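We use cookies to measure how this site is used. Accept | Manage settings

Registration Is the Easy Part

Kiprono Kombo
2019-10-18

Every government that wants a better reputation with investors begins with the company registry. The reason is practical. A registry is one office with one form and one minister, and the time it takes can be measured with a calendar. Cut it from 90 days to 8 and there is a number for the press release.

I have no quarrel with the reform itself. Slow registries cost small owners real money, and much of the delay serves no public purpose. My complaint is with what the number is then used to prove. A short registration time shows that a firm can be created quickly. It says very little about whether that firm can get a power connection, clear a shipment, collect a debt or close without ruin.

Consider Trokik, a small maker of pump parts in the Mwakalinga industrial zone. It was registered in 13 days, a result its owners describe as painless. Its import license for measuring equipment took far longer, because the customs code had been changed in April and two agencies disagreed on which of them should sign. During that period Trokik paid rent on a building it could not fully use. None of this cost enters any measure of how easy it is to start a business. The firm had, in the legal sense, already started.

Sanow, a packaging supplier in the same zone, met a different problem. A buyer refused to pay for a completed order. The claim was sound, but the filing fee was set as a share of the amount in dispute, and the court would not schedule a hearing until the fee was paid in full. Sanow wrote off the debt. Its manager, Kibet Shemweta, now asks new customers for payment in advance and loses orders as a result — a rational choice for one firm and a poor outcome for a market. 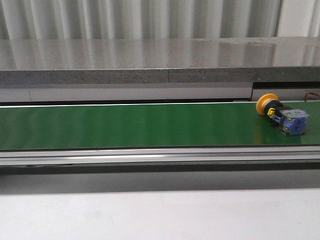
Trade and Enterprise Policy Unit

Supporters of the current approach reply that reform has to start somewhere, and that a quick success builds support for harder work. The argument is reasonable but it can be tested. If it were correct, registry reform would be followed within a few years by changes to court procedure, customs and utility connections. In practice the team that fixed the registry is often broken up once the result is announced. The remaining problems belong to agencies that earn fees from delay and have no cause to give them up.

A better measure would follow firms over time. Take 1000 newly registered companies and record when each one issues its first invoice, hires its first employee outside the family and settles its first dispute. The Pornis working paper proposed something close to this. The objection was cost, though most of the data already sits in tax and social insurance files. What is missing is an agreement to share it.

Fees deserve the same treatment. Each agency should publish what it charges, what the service costs to provide and where the difference goes. Where a fee pays for staff, the budget should replace it before the fee is cut, or the delay will return under another name.

Until then, ministers should report registration times as what they are: a measure of one office's work. An investor deciding where to build a plant will look at the power supply and the courts first.

Contact | © Trade and Enterprise Policy Unit | Back to top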